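September 25, 2020 - hand-held grippers, cloth on the bed

Second round with the hand-held grippers. Same task as before: fold flat cloth on a soft surface, one hand, no table. Atieno wants a pick between the Kelow jaw and the Edus jaw before we order for Mbwambo in December.

Thin fabric is still the problem. On a hard bench either jaw gets under an edge. On a mattress the sheet gives way under the tips and we sometimes pinch both layers. Coming in at a low angle helps - straight down is worse.

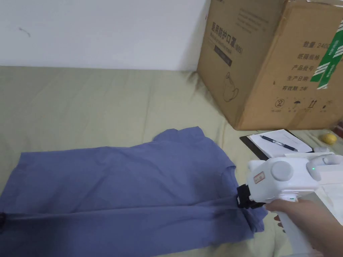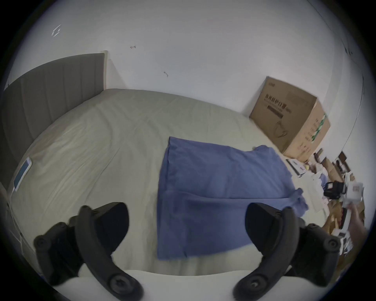
First: jaw on the right edge of the blue shirt. Second: view from the gripper, both fingers, blue cloth on the beige sheet.

Logged 155 grasps, 4 of them thrown out for bad timestamps. Clips are on the share under run 483.

Iddrisu thinks the fingertips block too much of the tool camera view when the target is close. Try a mount 2 cm higher before changing the lens.

To do: repeat at the low angle only, and ask Eyvindur if the grip force log can be saved with the video.

K. Kaijage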